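Moving my mother's recipes out of the shoebox

August 2, 2024

The shoebox has been on top of my refrigerator for two years. It came to me when my mother moved in with my sister, and it holds every recipe she wrote down between her first apartment and her last kitchen. Most are on index cards. A good many are on the backs of envelopes, and one for lime pickle is on a torn bank deposit slip, in pencil, with the bottom line missing.

I finally started typing them up this summer. I'm far enough along to write down how I'm doing it, mainly because my cousin Yamuna Devadiga has a box like this from her side of the family and keeps asking me what order to do things in.

The first decision was whether to scan or type. I do both. The scan keeps the handwriting, the oil spots and the crossed-out amounts. The typed copy is what I cook from. I scan at the library on Warrier Street, where the flatbed is free and usually open after lunch. The feeder on the big copier is faster but I won't put sixty-year-old paper through it. One card already has a crease from being pulled out of a magazine rack too quickly and I don't want to add to that.

Typing is slow. My mother used her own abbreviations, and they changed over the years. In the early cards a small "t" is a teaspoon and a large "T" is a tablespoon, the way most people do it. Later she stopped bothering with the large one. So a card from the seventies might say "2 t salt" and mean teaspoons, and a card from the nineties might say the same and mean something else. I have made three versions of the same lentil dish to find out. The answer was teaspoons.

She also wrote "cook till done" on nearly everything. I called her about this. She said you can smell it. I now cook each dish once with a timer running and write my own time in brackets, so anyone reading it later knows the time is mine and the rest is hers.

Sorting was harder than typing. I began with categories out of a cookbook - breakfast, vegetables, meat, sweets - and that fell apart within an afternoon, because half the cards are things we ate at any hour. Then I tried sorting by who gave her the recipe. She nearly always put a name in the corner. There is a whole run of cards marked Lavanya Kurian, who lived downstairs from her in the first building and cooked for a crowd every weekend. Her cards have large quantities and very short instructions. There are four marked only "office," which could be anyone.

Sorting by person worked. It also told me things. The coconut dishes all come from one neighbor. The cakes all come from a man named Elibariki Muriithi, who taught at the school where she did the accounts and who apparently baked every time someone had a birthday. I had eaten his orange cake my whole life and thought it was ours. 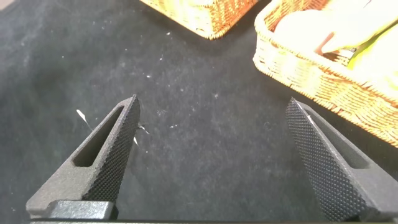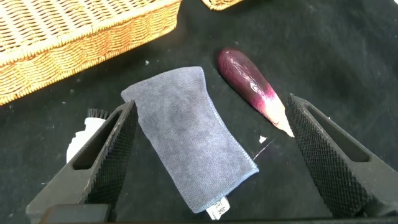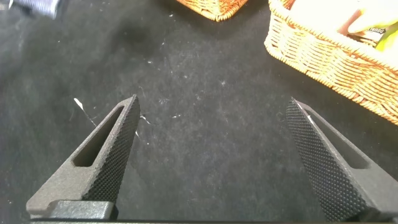
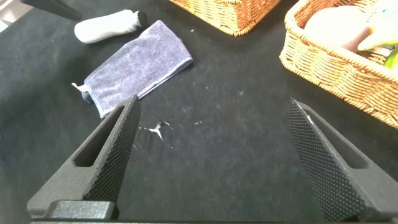
Do you need to keep the original cards once everything has been scanned?

I'm keeping mine. Paper stored dry and out of the light will last a long time, and I have already gone back to a card twice to read a number that the scan had turned into a smudge. If space is a problem, keep the handwritten ones and let the newspaper clippings go.

Clippings deserve a paragraph of their own. My mother clipped recipes from the paper every week and cooked very few of them. I could tell which ones she had made because those have notes on them, things like "less sugar" or "no." I typed up the ones with notes. The others I read through once and recycled. My sister was upset about this for a day or so and then asked whether I had kept the one for plum jam. I had. It says "good, but watch it."

For storage I bought plain acid-free sleeves, the kind sold for postcards, and a binder with a slipcase. The index cards fit two to a sleeve, back to back, so you see one side of each. Any card with writing on both sides gets a sleeve to itself. The envelopes go in a larger sleeve, unfolded if they will unfold without cracking. I left the deposit slip folded.

The typed recipes are in one long document. I looked at recipe programs and decided against them. They wanted a cooking time, a serving count and a rating for each dish, and I didn't have any of those. A document can be searched, printed and mailed to my sister, and that covers what the family will do with it. I keep a copy on the computer and another on a thumb drive in the desk, and Kumaresan Thomas next door has a third, in exchange for the fish curry.

The layout is the same on every page. Name of the dish, who it came from, ingredients in the order they are used, then the steps in her words. My additions go in brackets. If she told me something about the dish over the phone, it goes at the bottom under a line. Those notes are getting longer. She will talk for half an hour about a rice dish and mention a street, a landlord and a bus route before she gets to the rice. I type all of it.

I have a few cards I can't solve. One says "Manikandan Reddy's way" at the top and has a list of spices with no amounts and no main ingredient. My mother remembers him but not the dish. She thinks it may have been eggplant. I tried it with eggplant and it was fine, a little heavy on the clove, so I wrote that down in brackets and left the title alone.

Next are the holiday sweets, which I have been putting off. Several call for sugar boiled to a stage that she describes only by how it falls from the spoon, and I would like her in the room for those. She is visiting at the end of August. I have bought a thermometer and plenty of sugar, and I've asked my sister to come too and take the notes while I stir.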